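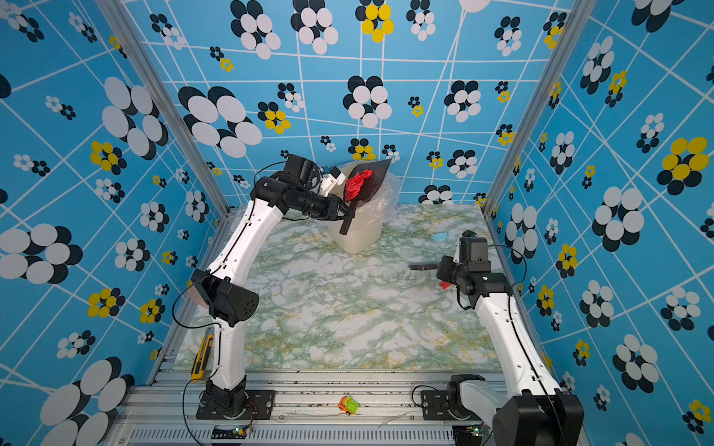 How do I pick up crumpled paper from the table?
Use the dustpan and small brush. Tip the scraps into the bin before the pan fills up.
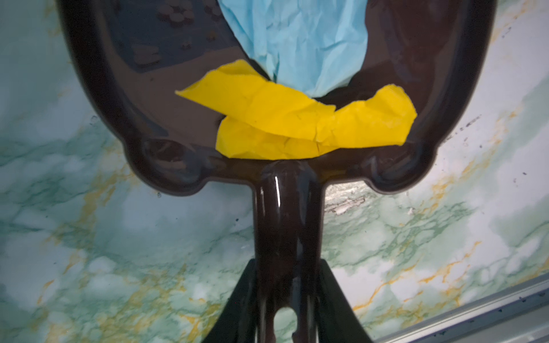 Blue and yellow paper in the dustpan.

Does the bin need a liner?
Yes. Fold the edges of the bag over the rim. Liners come in packs of 16.

Can I wash the dustpan?

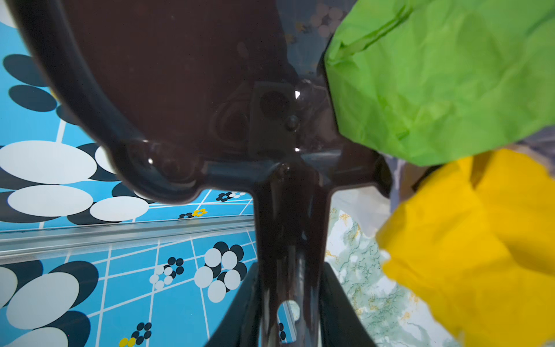

Yes, in warm water with dish soap. Dry it before you put it away.

Who do I ask about refills?
Iida Rautiainen, Stornitz household desk.

© Stornitz | Contact | Back to top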